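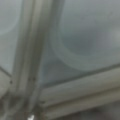 The panel with its faint circle, and the grooved trim next to it.

Lindholm storage cabinet from Flilus, six weeks in

I don't trust furniture that is sold on its smooth surfaces. The Lindholm is sold on almost nothing else. The product page talks about "calm fronts" and "quiet geometry" and gets to the hinges in the very last paragraph, which should tell you what the company thinks you care about.

I bought mine in December for 300 dollars, on sale, for the hallway outside our bathroom. It had to hold towels, cleaning stuff, two boxes of light bulbs and the vacuum attachments, and it had to shut. The old one had stopped shutting in the summer.

The look first, as that's what you're paying for. The panels are a cool gray-blue that goes a little green in some light. On the website they were plain gray, so if you are matching a wall, order the color chip. Each panel has a big circle in it, very faint. I walked past it for two days before my wife asked what it was for. It isn't for anything. It isn't a handle, and pressing on it does nothing except leave a fingerprint. Some people will like having a bit of shape on a flat panel. I would have paid less for a panel with no circle and been just as happy.

The bars around the panels are a pale beige-gray with grooves running the long way. I like these better than I expected to. They break up all that gray-blue and they make the thing look more solid than it did in pieces on my floor. They also collect dust. A dry cloth skates right over the grooves, and I've ended up using an old paintbrush about once a week. If you have a dog that sheds, think hard about this.

Assembly took me an entire Saturday afternoon. The instructions are drawings only, and step 9 shows the side bar from an angle that could be either end up. I guessed wrong, of course, and had to back out the screws and start that side over. My neighbor Vichien Khunthong has the same cabinet in his laundry room and made the same mistake at the same step, so I'm blaming the drawing.

The doors are fine. They close flush if the floor is level, and mine isn't, so there were shims involved. The adjustable feet have very little travel and I ran out of it on the left side. For this money I wanted more.

Flilus claims 80 pounds per shelf. I have not tested that and I'm not going to. With towels and bottles on them the shelves have stayed straight so far, which at six weeks proves very little. Ask me again next year.

One real complaint – the delivery. It came through Trivport with a dented corner on the outer box and one bag of hardware missing. Customer service answered on the third day and asked me for the part number, 622, which is printed on the bag. The missing bag. I found it in the end on the parts list on their site. The replacement took another week, and in the meantime the towels lived on a chair.

I also looked at the Paisan hall cabinet, 118 dollars cheaper at the time I was shopping. It has plain white doors and thinner sides, and the one in the store wobbled when I leaned on it. So I can see where some of the extra money goes with the Lindholm. Probably not all of it.

Would I buy it again? On sale, maybe. At full price, no – not until they fix the feet and redraw step 9. If you already own one and have found a decent way to clean those grooves, please leave it in the comments. The paintbrush is shedding too.

Posted January 18, 2024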